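Hands Off the Bottles
Opinion
By Rami Majali

October 1, 2024

The rule book at Vallmont, where I look after a bench of small robot arms, is 31 pages long. Two of those pages are about what to do if an arm catches fire. Four are about who may sit in which chair. The question of when a person is allowed to reach in and touch the things the robot is supposed to be picking up gets one sentence, and the sentence is "Operators should use good judgment."

I have met the operators. I am one of them. I would like a longer sentence.

The people who write safety standards have given the big machines plenty of thought. If your robot can lift a car door, there will be a fence, a light curtain, a lockout tag and a man named Guido Leone who wants to see your training card. Quite right too. But a desktop arm made of plastic and hobby-size motors falls through the floor of all this. It can give you a pinch and a bad mood, and so the view has settled in that it needs no rules at all. People lean across it with a sandwich.

My complaint is less about fingers than about records. A bench setup has two kinds of work going on, and they look the same from the doorway. In one, a person arranges the objects, shows which bottle goes where, nudges a basket back to its mark. In the other, the robot does a run and somebody writes down how it went. Both involve a table, some bottles, a box and a human being standing far too close. 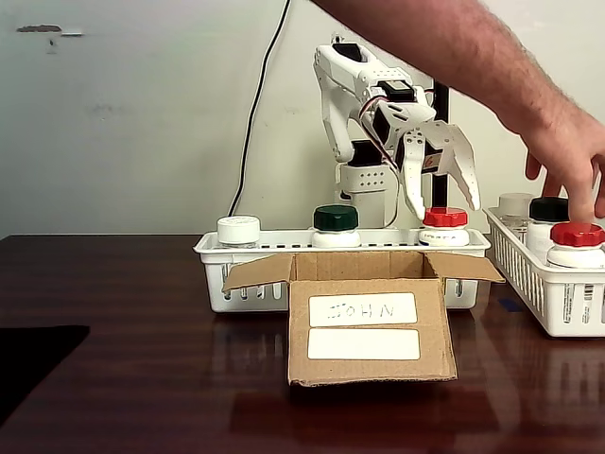 Mix the two and your numbers turn to soup. Last March I sat down with Maksym Lytvynenko to go through 100 logged runs of a sorting job, and we tried to work out in which of them a person had helped. The log had a column for it. The column was headed "Notes." The notes said things like "fine" and "fine, moved it a bit." How much is a bit? Was it moved before the arm started, or while the arm was making a fool of itself over a cap? Maksym remembered some of them. I remembered others differently. We had lunch.

So I would like to propose a few rules, and I offer them free of charge to anyone with a table.

Say out loud which kind of work you are doing, and write it at the top of the sheet before you begin. "Setup" or "run." If you catch yourself thinking it is a little of both, it is setup.

During a run, a hand over the table ends the run. You may then fix whatever you like, and start again with a new line in the log. Thịnh Vương thinks this is too strict and will double the time a session takes. He may be right about the time.

Mark where the containers go, and check them against the marks between runs. Tape is cheap. Tape whose meaning has been forgotten is also cheap, so write on it.

Put the power switch where the person closest to the arm can reach it without reaching past the arm. I have seen this done wrong in three different buildings, once with a sign pointing to it.

Gaetano D'Amico, who edits our rule book, has told me he'll consider an extra half page if I can find half a page to cut. I have suggested the chairs.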